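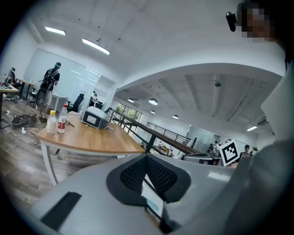 So we've been in the new office in Wesudstead for a few weeks now and I'm trying to sort out the shared worktables before everybody's habits set in for good. Ours are wood tops on white metal legs and I like them a lot, but they collect stuff like you wouldn't believe. There are two drink bottles up on one of them, one with a yellow cap and one with a red label, and a little metal tool lying right behind them, and a boxy gray device farther along with its cable trailing off. Then on the floor you've got loose black cables running over to a power strip, plus a black bag or whatever that is. I have a budget of 2,000 for the whole floor and I'd love to spend it on cable stuff and storage, but I don't know where to start. What worked for you all?

- mezzplant

Cables first. Always cables first. Screw a tray under each top, mount the strip inside it, and then only one cord has to come down to the floor. We did 58 desks at Bidbridge this way and the cleaners thanked us! You can get wire trays pretty cheap if you don't care what they look like, and under a table you don't.

- corduroy_jim

I'd hold off on the trays. If these are shared tables people will want to move them, and every time one moves somebody has to crawl underneath and unplug the lot. We ended up with drop reels from the ceiling over the worktables and trays only on the fixed desks. Costs more up front, yes.

How high is your ceiling? I see tube lights over the table side and then those round pendants way in the back past the railing, so I'm guessing it isn't the same height all over.

- Hattie_B

It isn't, no. The front part where the whiteboard wall is has a flat white ceiling and the back is more open, with the big windows (trees outside, it's lovely in October). Reels would be OK over the worktables I think, but the landlord has to sign off on anything that gets screwed into the ceiling and he takes forever.

- mezzplant

Then floor covers in the meantime. The rubber kind with the slot you push the cable into. Not pretty on a wood-look floor but you can put them down in ten minutes and nobody catches a foot or a chair wheel. Those rolling chairs will chew through a cord, ask me how I know.

- corduroy_jim

Can I put in a word for hooks? Looks like you've got somebody standing there with their backpack on, and in our place bags went on the floor until we put a row of hooks by the door. We bought the Prarnent rail, 96 dollars with the screws. Still fine after two years.

For the tools, one shallow bin per table with a label on it. Drinks are a lost cause.

- Mitra Esfahani

Drinks are not a lost cause lol. We put a narrow shelf at the end of each table and everybody uses it. I'd never let an open cup sit next to anything that plugs in.

- Hattie_B

Caps on, I can live with it. Open cups, agree with Hattie.

- corduroy_jim

OK, this is great, thank you! Plan so far is floor covers this week, hooks by the door, a bin for each table, and I've emailed the landlord about the reels. Hagedorn quoted me 1,097 for the reels with install - does that sound high to anyone?

- mezzplant

Depends how many reels. Ask them if the electrician's visit is included, ours was billed separately.

- Hattie_B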